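1/ I've been meaning to write this one up since March, so get comfortable, maybe put the kettle on. It's a thread on how I finally learned to keep a sourdough starter alive after killing more of them than I'd like to admit to people who share their own starters with me.

2/ My first was a gift from a neighbor, in a jam jar with a ribbon on it. I loved it to death, and I mean that pretty literally. I fed it whenever I walked past the kitchen (morning, lunch, bedtime, once at 3 a.m. when I got up for water) and within a couple of weeks it was thin and gray and smelled like paint.

3/ What I didn't understand is that a starter needs time to eat what you gave it. If you keep adding flour and water before it has worked through the last meal, you're mostly diluting it. Mine was a weak little thing swimming in paste, poor dear.

4/ So now I wait until it has risen and is just starting to sag in the middle. In my kitchen in winter that can take all day. In summer it's done before I've answered my morning mail. The clock is a rough guide at best, and I go by the look of it and by the smell, which should be a bit like yogurt or a ripe apple.

5/ Flour! I get asked this more than anything. I use plain unbleached white with a spoonful of whole rye stirred in. The rye comes from Pinel, a little mill shop a short drive from me that still ties its bags with string, and I have never once left there with only rye.
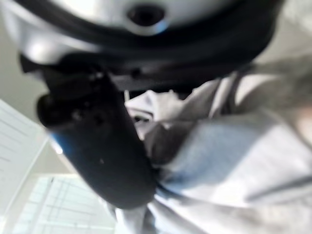 6/ Water next. Mine is from the tap. If yours smells strongly of chlorine, fill a pitcher the night before and leave it on the counter. I did that for years at my old apartment and it made a difference, or at least it made me feel like a person with a system, and that's worth something too.

7/ The jar matters less than people say. Straight sides are nice so you can scrape it down. Put a rubber band where the starter comes up to after feeding and you'll see at a glance how far it has climbed. Keep the lid loose. I screwed one down tight exactly once and I was still finding bits on the cabinet doors at Thanksgiving.

8/ Now the part that saved me, and I learned it from the Bunen bread forum, where somebody had started a topic called "I am a bad starter parent" that had 2,769 replies when I found it. I read far more of them than was sensible. The advice, over and over, was to keep less of it.

9/ I used to keep a huge jar going and pour most of it away, and I felt so guilty about the waste that I'd skip feedings to put it off. These days I keep 2 tablespoons in the fridge. When I want to bake on a weekend I take it out, feed it, let it get lively, feed it again, and it's ready by the next morning.

10/ For the extra, pancakes. Also crackers: stir in olive oil, salt and whatever seeds you have, spread it as thin as you can stand on a lined sheet and bake until the edges brown. They go soft after a day or so, though around here they don't usually get the chance.

11/ If there's dark liquid on top, it's just hungry. Pour it off or stir it in, either is fine. If you see pink or orange streaks, or anything fuzzy, throw it all out and start over with a clean jar. I know it hurts. I've stood over the trash can saying goodbye out loud.

12/ My current one is named Plukent, after a misprint on an old recipe card that made me laugh, and it's the longest I've ever kept one going. It makes a slightly lopsided loaf with a really good crust, and I'm so fond of it. If yours is looking sad tonight, send me a note with what you feed it and when, and I'll do my best to help.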